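November 17, 2019

**Old mice and cables wanted at the Hudeck repair room**

The Hudeck repair room is sorting its donated computer accessories this month and is asking for more. Signe Riis, who runs the sorting, said the shelves have 300 items on them now, most of them keyboards, mice and loose cables left over from the drive in May.

Everything goes across a green mat before it gets a label. Mice are checked for a working wheel and both buttons, then wiped down, and the cable is straightened out and wound up. Wound cables go into the drawers by length. Anything with bare wire goes to recycling.

"The winding takes longer than the testing," Riis said. "People pull a mouse out of a box by the tail and by the time it gets to us it's a knot."

A black mouse with a glossy shell was on the mat with its cable still in a loose tangle, and a flattened cardboard box lay off to the left.
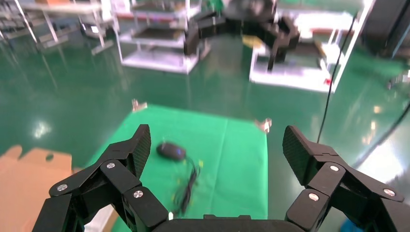 ## What to bring

The room will take wired mice, keyboards, phone chargers, and USB and network cables. Adapters are welcome if the label can still be read. Printers, monitors and anything with a swollen battery can't be accepted.

Frida Thorlacius handles the front desk and asks that donors leave cables untied. Tight rubber bands and wire ties leave kinks, she said, and a few good cables had to be thrown out last time. A loose, long loop is best. It fits the drawers and can be pulled open with one hand.

Black cables make up most of what comes in. The one below had been bundled lengthwise, with its small white connector at the near end.

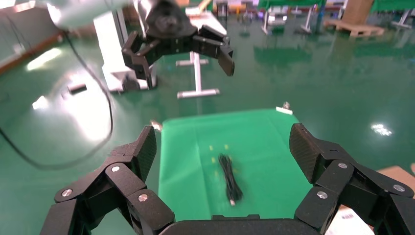
**Pickup and drop-off**

Drop-off is at the side door on Bunnag Street, next to the Winex paint store. Boxes should be no bigger than one person can carry. There are 2 bins inside the door, one for mice and keyboards and one for everything with a plug at each end.

Sorted items are free to schools and clubs in the district. Ingvar Kirkegaard, who keeps the list, said a request should name the item, the length of cable needed and a contact person – requests that only say "computer stuff" get put aside until someone can call back. The limit is five items per request.

Shirley Inskip of the Ekitz after-school club collected a set of mice last week for the club's homework room. She said the old ones had worn out and the club had been sharing between tables.

The total given away so far stands at 749 items. Labels for the drawers are being redone, so cable requests may take a few extra days.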